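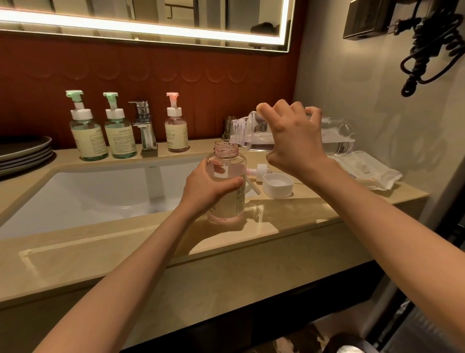
Refilling pump bottles: do you bother?

Print this page | E-mail this page

yufang_j
I've gone completely over to refills for the bathroom and I'm loving it! One big bottle lives under the sink, the little pump bottles get topped up when they run low, and the recycling bag has shrunk to almost nothing. It started in December when the Lalgate shop put in a refill wall (eight taps, all sorts, the fig hand wash is gorgeous). Who else is doing this, and what do you decant?

Kaisu K
Me! Hand wash, shampoo, washing-up liquid. My Drallard pump is on its second year and still going strong. Best tip I have is to take the pump right out and lay it down somewhere clean, then pour slowly with the big bottle nearly on its side. If you tip it up fast it glugs and you lose half of it over the worktop.

Riihimaki_U
Sorry to be the grump. Topping up on top of old soap is how you get slimy bottles. Wash it out, let it dry for a day, then fill. I did the lazy thing for ages and the smell when I finally opened one up was something else.

yufang_j
A whole day though? I rinse with hot water and shake it about. Never had a whiff of anything.

Riihimaki_U
Give it time.

areti.e
I'm with Urho on washing, less so on the day of drying. I keep two bottles and swap them, so one is always upside down on the rack. Takes no thought at all. Do the pump as well, run it in warm water until it comes through clear.

Kaisu K
Two bottles is brilliant, stealing that!

Vilho
Does it save money? The 595 ml pouch at Saarinen costs more per wash than the cheap pump bottle on offer next to it. I stood there doing the sums on my phone.

yufang_j
Pouches are a rip-off, agreed. Try the big bottles at Skuvetside market on a Sunday, the man at the end does six for the price of five if you ask nicely.

Vilho
Six! Where do you put them?

yufang_j
Bottom of the wardrobe, behind the boots :)

areti.e
Please label them. My other half washed his hair with fabric softener. Very shiny, took three goes to get out.

Riihimaki_U
Masking tape and a marker, date on it too. Will have a look at the market, I'm nearly out of shampoo. What time do they pack up?

yufang_j
Half one, but get there before twelve if you want the fig.

Print this page | E-mail this page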